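4.2 Slogans on everyday shirts

Printed lettering on casual clothing has been studied mostly as advertising, which leaves out a good deal of what people wear to work. The shirts in the Zanau collection advertise very little. They recommend things: effort, mountains, the sea, an early start. We coded 311 garments from the collection and found that 208 carried at least one English word, usually set across the chest in capitals and usually with no obvious bearing on the wearer's day.

We follow Hedegaard in calling these words ambient slogans. The term covers any printed word that a wearer would not say aloud if asked what the shirt was for. Asked directly, most of our respondents had to look down before answering, and then read the word upside down, with some effort. One had owned his shirt for six years and was under the impression that it said something about sailing.

Colour matters here more than we expected. White lettering on a pale ground, beige above all, was the commonest pairing in the set, and it is a poor choice if the aim is to be read across a room. It seems to suit people who would like a slogan but would prefer not to be asked about it. Stronger pairings turned up mainly on shirts bought for holidays and then brought to the workshop once the holiday was over.
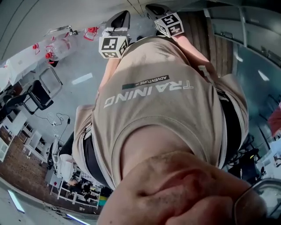

Figure 3. Ambient slogan, two-word type: "TRAINING" in large white capitals, with "ADVENTURE" in smaller white lettering on a dark strip. Beige short-sleeved t-shirt.

Word pairs deserve a separate note. Where a shirt carries 2 words of different sizes, the larger tends to name a duty and the smaller a reward, or the other way about, and the grammar joining them is left to the reader. Respondents offered several readings of each pair and defended none of them for long. The Casavach scheme would file these as incomplete phrases. We think that is generous, as it supposes that somebody once had the complete phrase in mind.

Wear also affects the reading. Cotton folds, and a word that sat flat on the shop hanger spends its working life bent at the middle letters. In the Clutus survey, which drew on around 500 wardrobes, folded lettering was marked as illegible and dropped. We kept ours in - a slogan that can only be read when its owner stands up straight is still a slogan, and our respondents did stand up straight from time to time, mostly when the tea arrived.

Laundering is dealt with in section 4.3, together with the question of shirts worn inside out.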